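Cudikの論文の数字、うちの台でも出るのか確かめている話を続けて書きます。長いです。

お題は双腕で、蒸し器の蓋を外して脇に置き、皿の饅頭をかごに移すまで。蒸す工程は評価に入っていない。

先に言っておくと、動くことは動く。疑っているのは動くかどうかよりも、87%という数字の中身のほう。

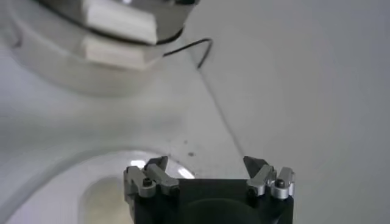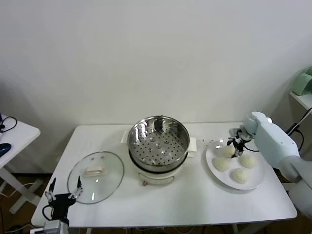
最終更新:3月

(続き)論文の主張はざっくり二つ。デモを300本集めて、Cudikの重みづけで「迷っている区間」の寄与を下げて学習する。すると重みづけなしより成功率が上がる。評価は200試行で87%。

200試行と聞くと多く感じる。私も最初そう思った。実機で200回回すのがどれだけ面倒かは知っているので、そこは素直に偉い。

ただ付録を読むと、初期配置ごとに10回ずつ繰り返している。つまり配置は20通り。同じ配置の10回はだいたい揃って成功するか、揃って失敗する。これを独立な200回として誤差棒を描くのは、さすがに細すぎる。

配置単位でブートストラップすると棒はかなり太る。比較対象の棒と重なるかどうかが知りたいのに、配置別の結果が公開されていない。合計だけ。

Lev Pylypenkoにこの話をしたら「実機の論文はみんなそうだよ」と返された。みんなそうなのは知っている。だから困っている。

で、再現。ハンドは平行二指、視点は頭の高さと手首。蓋はガラスで、つまみはクリーム色。饅頭は白い皿に四つ、菱形に置くのを基準配置にした。

頭の視点からだと、饅頭と皿の区別が人間でも一瞬怪しい。白の上に白っぽいものを置いているのだから当然。テーブルも白、壁もほぼ白。論文の環境もそうらしいので、そこは揃えた。

手首視点はもっと厳しい。1枚目なんて白と薄いグレーがほとんどで、はっきり濃いのは黒いグリッパと指先、ねじ、細いケーブルくらい。この画素から何を学べというのか。

論文には「手首視点が把持直前の微調整に寄与」とある。根拠は注目領域の可視化が数枚。選んだ数枚で言えることはそんなに多くない。

そこで一番雑なことをやった。推論時に手首の画像を真っ黒に塗る。学習時はそのまま。壊れるはず。

壊れた。蓋に届く前に止まる。うん、でもこれは「手首視点が役に立っている」証拠にはならない。学習分布にない入力を食わせたら何でも壊れる。

なので次は、別エピソードの同じ時刻の手首画像に差し替えた。絵としては自然だけど、今の状況とは無関係。

こっちは思ったより平気だった。基準配置で10回やって、皿の手前までの動きはほぼ変わらない。見た目で区別できないことすらあった。

つまり少なくとも基準配置では、手首の画像は「それらしい明るさの絵が来ている」くらいにしか使われていない疑いがある。10回なので疑いどまり。ここで断言したら私が批判している論文と同じになる。

ちなみに差し替えた画像の選び方で結果が少し動く。把持中の絵を混ぜると指を閉じるのが早くなる。だから完全に無視されているわけでもない。気持ちの悪い中間。

Cudikの重みづけの話に戻る。「迷っている区間」をどう決めるかというと、手先速度が落ちて、かつ方向転換が多いところ。それを下げる。

いやちょっと待って、饅頭をつまむ直前って、まさに手先が遅くなって細かく向きが変わるところでは?

デモを見返すと、上手い操作者ほど蓋の移動が速くて、饅頭の上で丁寧に減速する。式の上では、この丁寧さが迷いとして割り引かれる。

著者側の言い分はたぶん「減速だけでは下がらない、方向転換との積だから」。閾値を見ると微妙で、うちのデモだと把持直前の区間がそこそこ引っかかる。遠隔操作の装置の癖でも変わるはず。閾値の決め方は本文に一行。

じゃあなぜ成功率が上がるのか。一つ思いつくのは、重みを下げると移動区間の比率が相対的に増えて、軌道が滑らかになり、時間切れが減るという筋。

時間切れが減れば成功率は上がる。でもそれは「迷いを除いたから賢くなった」とは別の話で、制限時間を延ばしても同じことが起きるかもしれない。

論文に制限時間を振った実験はない。あってほしかった。重みづけなしの方策に長い時間を与えるだけ。費用もそんなにかからない。

うちでやるつもりだけど、モデルの学習待ち。計算機の順番が来ない。

成功の定義の話もしたい。採点はZinchenko基準で、饅頭が全部かごに入っていれば1、それ以外は0。途中で落として拾い直しても1。縁に引っかけて押し込んでも1。

押し込みで1はどうなんだ。本物の生地だったら形が崩れる。食べ物を扱うと題に書いておいて、食べ物の扱いを採点していない。

Zinchenko基準には「手の介入なし」という項目もある。ところが付録の注に「安全上の理由による停止は試行から除外」とある。除外が何件かは書いていない。

これが本当に大きい。腕が縁にぶつかりそうになって人が止めたら、それは失敗だと思う。除外すると分母から消える。200という数字が、止めたぶんを抜いた後の200なのか前の200なのか、読んでもわからない。

うちの評価では停止は全部失敗に数える。評価する人は今どちらの方策が動いているか知らない状態にする。配置は紙の型紙に合わせて戻す。面倒。毎回面倒。

目隠し評価を入れるとだいたい数字が下がる、というのが個人的な経験則。悪意がなくても、自分の手法の番だと皿をちょっといい位置に戻してしまう。私もやった。後で記録を見て恥ずかしくなった。

Flultudwoodの人たちが公開している評価手順は、ここがちゃんとしている。方策の順番を乱数で混ぜて、開始前に頭の視点の画像を重ね合わせて皿のずれを確認する。地味だけど私はあれを信用している。

一方でWumuraのベンチマークに載った順位は、各チームの自己申告をそのまま並べたもの。Cudikはあそこで上のほうにいる。上にいること自体は、今のところほとんど何の情報でもない。

「でも他のタスクでも上がってるよね」という返信をもらった。上がってる。ただ他のタスクは試行数がもっと少なくて、条件あたり10回。10回で1回か2回の差が改善として太字になっている。

太字にするのをやめませんか。あれは読む側の目を引っ張る。

公平のために良かった点も書いておく。デモ300本のうち操作者ごとの本数が開示されている。失敗したデモも捨てずに残して公開している。これはなかなかやれない。

コードもそのまま動いた。依存関係で半日潰れることもなかった。だからこそ、こうやって細かく文句が言える。動かないコードの論文には文句すら言えない。

それから、蓋。論文の動画では蓋を置く位置がいつもきれい。うちでは、向こうの評価にない位置まで蒸し器をずらすと、左手の置き場所が露骨に学習データ側に引っぱられる。蒸し器はずれているのに、蓋はいつもの場所に置きにいく。

見て動いているというより、覚えた場所に行って、最後だけ少し見ている感じ。さっきの手首画像の差し替え結果とも矛盾しない。証明にはなっていない。

ガラスの蓋は天板の色が透けるし、映り込みもあるから、位置を見失いやすいだけかもしれない。不透明な蓋に替えて同じことをやれば切り分けられる。蓋の調達中。

テーブルの色を濃くする案も出た。Levは「それをやったら別のタスクだ」と反対。私は、色を変えただけで別のタスクになるなら元の主張がその程度に狭いということだと思う。この件はまだ揉めている。

今の私の立ち位置をまとめると、重みづけで何かが上がるのはたぶん本当。上がる理由の説明は信じていない。87%という値は、配置別の内訳と除外件数を見るまで保留。

著者には配置別の結果と除外件数を問い合わせ済み。返事が来て、私の読み違いだったらここに書きます。読み違いの可能性は普通にある。付録の書き方がだいぶ曖昧なので。

次にやる順番。制限時間を延ばした重みづけなし、不透明な蓋、それから手首画像の差し替えを基準以外の配置でも。最後のが一番見たい。

差し替え実験のスクリプトがほしいという方、もう少し掃除してから出します。今は変数名がひどい。

追記。「同じ時刻の画像」をどう揃えたかという質問。エピソード長で正規化して割合で合わせています。単純すぎるのは自覚していて、蓋を置いた瞬間と最初に指を閉じた瞬間で区切って合わせ直す版を作っているところ。

もう一つ追記。差し替え元のエピソードは学習に使ったデモから取っています。評価時の記録から取るとまた違うはずで、そっちは未実施。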